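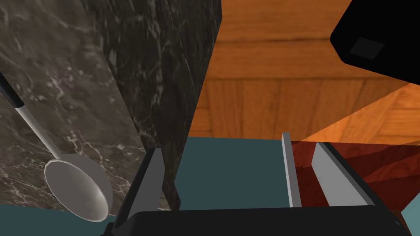 Flander data collection meeting, Thursday, 2 p.m.
Minutes by me again, because I was the one with a keyboard in front of me. Shout if I got something wrong and I'll fix it before these go up on the wiki.

Getting started

We were all there by a few minutes past the hour, counting the folks from Bikport on the call. Last meeting's notes were accepted with one fix: I'd written that the retry rule was agreed, and it was only talked about. Sorry! It's on the list further down and this time it really did get decided.

Where the count stands

The set for the Cirillo house is at 248 accepted episodes. That's accepted, so recorded, replayed in Ukitz, looked over by a second person and labeled. There's a pile behind it waiting for review – almost 40, and most of them are from the afternoon sessions. We talked for a while about whether the pile is a problem. My feeling is that it's fine so long as it doesn't grow, but a couple of people would like to stop recording for a day and clear it, and I can see the appeal. We left it that each operator reviews somebody else's work before starting their own session. If the pile is still there next time, we stop and clear it.

Everyone agreed that the big number on the dashboard is making us a bit silly. It only goes up, so it always looks like good news, and it doesn't tell you that the kitchen has been done to death while other parts of the house hardly show up. I'm going to change the front page so it shows the split by task and by room. (If anybody wants the old number back, it'll be a click away.)

Kitchen tasks

The ladle came up, as it does every time. In the Ukitz replays the grip section of the handle is black and the shaft is gray, and people have been writing the instruction text in all sorts of ways: "pick up the ladle," "grab the ladle by the handle," "get the soup spoon." We like the variety and we want to keep it. What we don't want is instruction text that names a part of the ladle and then a grasp somewhere else. If you type "by the handle," go for the handle. If you plan to go for the rim of the bowl, say so or say nothing about it.

There was some back and forth on starting poses. Operators tend to drive the arm to a comfy spot first and hit record after that, so a lot of episodes begin with the fingers already lined up. I do it too. It makes for pretty recordings and a learner that has no clue how to get there from anywhere else. From now on the start pose gets drawn by the tool, and you record from whatever you're handed, even when it's an annoying one. We'll keep the comfy-start episodes we have, tagged as such, and the training folks can decide what weight to give them.

Bikport asked if the approach and the grasp could be split into separate episodes. We said we'd sooner keep them whole and mark the point of contact, and they were happy with that.

Views and what blocks them

I put a few replays up on the big screen so we could all look at the same thing. The one that got the most talk has the robot's pale gray shell filling the bottom middle of the view, with the gripper sticking up just past it and the rest of the room stretching off behind. I'd been thinking of this as wasted space. The other side of the table pointed out that a real machine sees plenty of itself as well, so a learner had better get used to it, and I came around. We're leaving the shell in. No masking.

Small things next to the wrist are a different matter. In that same replay there's a little light-blue object right beside the wrist and the black arm hides part of it. When the thing you're asked to pick up is tucked in like that, the label needs the "partly hidden" tick. Folks forget it constantly, me included. I'll move the box higher on the form so it's harder to skip.
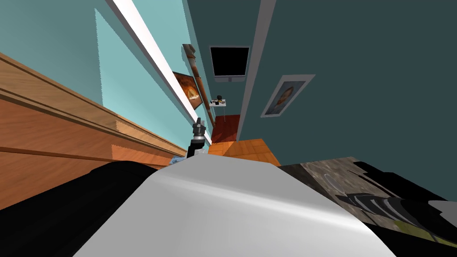 Do we throw out an episode if the operator changes their mind halfway through a reach?
We keep it, as long as the task gets finished in the same take, and the reviewer marks the spot where the reach changed.

After that we got into the retry rule properly. Decided: up to 3 tries at a grasp inside a single episode. After that, end it, label it a failure and start fresh. Failures stay in the set under their own tag. There was a worry that people would feel bad about piling up failures, so let me put it in writing here: a cleanly labeled miss is useful, and we're not ranking operators by it. The misses I find hard to work with are the ones where the take just stops and the note field is blank. Please type something, even if it's "slipped" or "I got lost."

Flat things

Flat objects are the new batch, and they're hard! We've been working with the picture lying flat on the teal surface, beyond the pale bar, and the fingers have to come in over that bar before they get anywhere near it. Several of us had tried going straight down on the thing and we all agree that's a poor example to give. There's hardly any edge to hold on to. Sliding it toward free space first and then pinching the border is the approach we'd like to see, and I'd love a few different ways of doing that.

The brick-patterned model just behind the picture is in play too. It's long and it lies on its side, so there's room to argue about where you'd take hold of it. We didn't settle on a spot, and I don't think we should. Pick it up wherever makes sense to you, then try somewhere else on the next go. What does need settling is the name. I've seen "brick tower," "castle piece" and "brick thing" in the labels. For the object field we'll use "brick model" and leave the instruction text free.

Speed came up here as well. Operators slow way down near the bar, which I understand, but the replays end up with long stretches where the arm barely moves. Trimming them after the fact was suggested and turned down, since a pause before a tricky move might be worth learning from. We'll look at it again once there are enough flat-object episodes to compare.
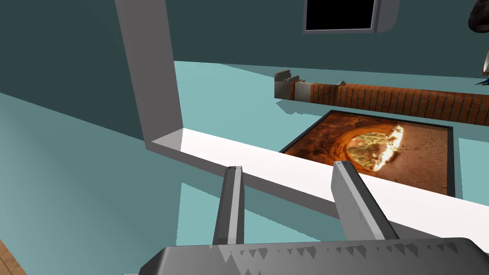 Somebody on the Bikport end wondered whether we were teaching the learner to be timid, and said that on their side they'd had operators record the same task twice, once carefully and once at a normal working pace, and had found the pairs easier to review than single takes. They offered to send over their operator sheet. We said yes please. I'd like to try pairs on the flat objects before we change anything in the kitchen, where people already have their habits and the work goes quickly.

The same voice asked if our reviewers see the operator's name. They do at the moment. Hiding it is easy enough in Ukitz, and there was general nodding, so I'll switch it off.

Odds and ends

The lighting draw in the Cirillo house is staying on. We did see hard-edged shadows with a jagged outline in several replays, and opinions were split on whether to smooth them. Smoothing costs render time. For now they stay jagged, and I'll ask for a small side batch with smoother ones so there's something to compare.

The headset strap is on its last legs. A new one has been ordered.

Please don't rename tasks in the shared sheet while a session is running. It breaks the match with the recordings, and I spent a whole morning putting it back together.

To do

Me: front page of the dashboard, the "partly hidden" box, reviewer view without names, fixing the object field to "brick model."
Operators: review first, then record. Random start poses from the next session on. A note on every failure.
Bikport: send the operator sheet for paired takes.
Training folks: tell us what you want done with the comfy-start episodes, and whether the failure tag needs splitting into missed and dropped.

We ran over a bit, mostly on the flat objects. Same room and same time for the next one, and I'll send the call link in the morning.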